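Purville Household Crockery and Kitchenware Survey – Data Card

Version 2 of the dataset. Card last revised 21/02/2026.

Summary

The Purville Household Crockery and Kitchenware Survey records the everyday tableware held by households in Purville and the neighbouring district of Gollton. It covers bowls, plates, cups, mugs, serving dishes and storage vessels in ordinary domestic use. Each row in the main table represents one type of item in one household, with its capacity class, its material as reported by the householder, the place it is kept and how often it is used.

The dataset was compiled to support research into domestic storage, portion size and the second-hand trade in kitchen goods. It is released as plain comma-separated files with a separate codebook. No specialist software is needed to open it.

Contents of the release

items.csv – the main table, one row per item type per household.
households.csv – one row per household, with district, dwelling type and number of residents in bands.
storage.csv – one row per cupboard, shelf, drawer or rack mentioned by a respondent.
codebook.txt – definitions of every field, including permitted values.
changes.txt – a record of corrections made between versions.

The main table has 16 fields. Five of these are mandatory and are never blank in the released file: household_key, item_type, quantity_band, storage_key and use_frequency. The remaining fields may be empty where the respondent declined to answer or did not know.

Collection

Responses were gathered by paper form and by an equivalent web form. Both versions asked the same questions in the same order. Respondents were invited to stand in their own kitchen while completing the form and to work through it cupboard by cupboard. A pilot in Gollton had shown that people answering from memory left out items kept above head height or behind the everyday stack.

Each form took 20 minutes on average to complete. Households with a separate dining room or a garage cupboard took longer, and the guidance notes were amended in March to tell respondents that they could pause and return.

Items held in boxes, in storage units or on loan to another household were excluded. Picnic sets were included if they were kept in the kitchen. Pet bowls were excluded throughout, although several respondents recorded them in the comments.

Item definitions

The boundary between a bowl and a dish caused more difficulty than any other question. For the purposes of the survey a bowl is an open vessel whose depth is at least one third of its widest measurement across the rim. Pasta bowls that fall below this threshold are coded as deep plates. Handled soup bowls are coded as bowls, and handled mugs used for soup are coded as mugs.

Bowls that nest are recorded as a single item type if the respondent described them as a set, and as separate item types otherwise. The field nested takes the value Y where the items are normally kept one inside another, N where they are kept side by side, and U where the respondent did not say. Users interested in cupboard volume should filter on this field before making any calculation, as a nested set takes up far less shelf height than its quantity band would suggest.

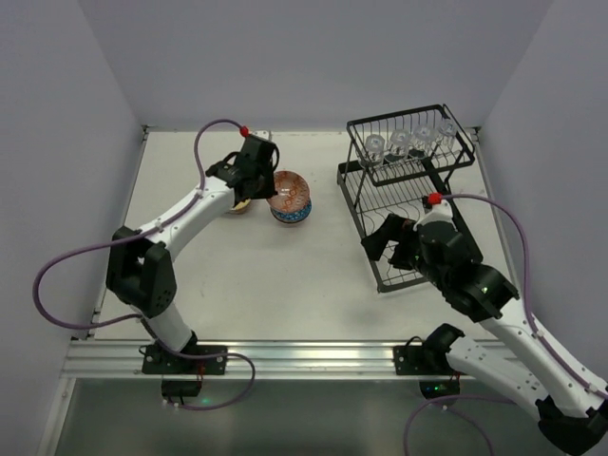
Photo: Rinness. A stack of two bowls on a white tabletop.

Material is self-reported. The codebook offers stoneware, earthenware, porcelain, glass, enamelled metal, other metal, wood, melamine, other plastic and unknown. No attempt was made to verify these answers, and the distinction between stoneware and earthenware should be treated with caution. Analysts who need a reliable grouping are advised to combine the two into a single ceramic category.

Colour was collected as free text and reduced to a short list of values during cleaning. The original wording has been retained in colour_raw. Descriptions such as "oatmeal", "duck egg" and "the blue ones" have been left as written.

Cleaning and corrections

Spelling was standardised to Australian usage in all coded fields. Duplicate submissions from the same address were compared by hand, and the more complete of the two was retained. Where both were complete, the later submission was kept.

Version 2 corrects an error in the first release in which ramekins had been counted under both small bowls and ovenware. Ramekins now appear only under ovenware. Results calculated from the first release for the category small_bowl should be recalculated. Version 2 also restores accented characters that had been lost in export, including those in the Ríos pattern name, which had appeared in several corrupted forms and had consequently been split across more than one value of pattern_name.

Known limitations

Participation was voluntary. Share houses and student accommodation are under-represented, and it is likely that people with an interest in their crockery were more willing to complete the form. The dataset should not be used to estimate the total stock of tableware in either district.

Use frequency is reported on a scale of five points, from daily to never. Respondents were inconsistent in their treatment of items used only for guests. The codebook recommends grouping the two lowest points of the scale for most purposes.

Breakage was asked about in the pilot but dropped from the final form – respondents could rarely place a breakage within a given year. The pilot responses are not included in this release.

Privacy

Names, street addresses and contact details were removed before the files were prepared. Comments were read in full, and any passage that could identify a household was deleted and replaced with the marker [removed]. Dwelling type has been reduced to detached, attached, unit or other. Heirloom pieces described in enough detail to be recognised by a relative or neighbour have been generalised to their item type.

Households may ask for their responses to be withdrawn at any time by quoting the key printed on their receipt slip. Withdrawals take effect in the next version of the dataset.

Permitted use

The files may be used for research, teaching and local planning, including commercial research, provided that the source is acknowledged. Redistribution of modified files is permitted if the modifications are described in an accompanying note. Attempts to re-identify households are not permitted under any circumstances.

Suggested acknowledgement: Purville Household Crockery and Kitchenware Survey, version 2.

Maintenance

Reports of errors should state the file name, the household_key and the field concerned. Corrections are gathered and applied together, and each is entered in changes.txt with the old and new values. Requests for additional fields will be considered when the form is next revised, but fields cannot be added to responses already collected.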